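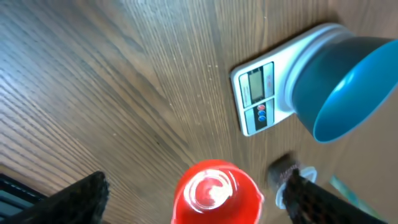
Red lid between the fingers, scale and blue bowl behind.

Tips for recording weighing tasks at the kitchen table

Tarek Ouali and I teach our arm small kitchen jobs by guiding it with our hands and saving each try as one example. These notes are for the people in Gosau who will start the same work with the Shehata arm, and they come from our own mistakes.

Wipe the table before you start. Dust shows in the wrist camera more than you expect, and a wet cloth mark shows even more, so let the wood dry first.

Turn the scale a little after every 8 examples. When we left it straight for a whole morning, the arm learned the place of the scale and missed it when Driss El Khatib put it at an angle. The same is valid for the bowl. It does not need to sit in the middle of the scale.

Press zero with the bowl already on. If you forget it, keep the example but write "no zero" in the notebook. We threw such examples away in August and later we wished to have them back.

Begin with the fingers open and with space on both sides of the lid. Come down slowly. If you touch the lid on one side first, finish the movement anyway, and record another one after it.

Shiny lids are difficult under a strong lamp. Move the lamp, or close the curtain halfway, and change this between sessions. Please do not search for the perfect light and then stay with it.

Leave one or two other things on the table, as in a normal kitchen, but nothing made of glass. Tarek lost a good jar this way.

Stop after 80 examples and drink something. Tired hands make quick, crooked movements and the arm copies them very well.

Name the folders by task and not by person. We have one folder in Dokano which is only called 1818, and it took me 3 evenings to find out what is inside.

Last changed 8th January. The list for pouring is on the next page.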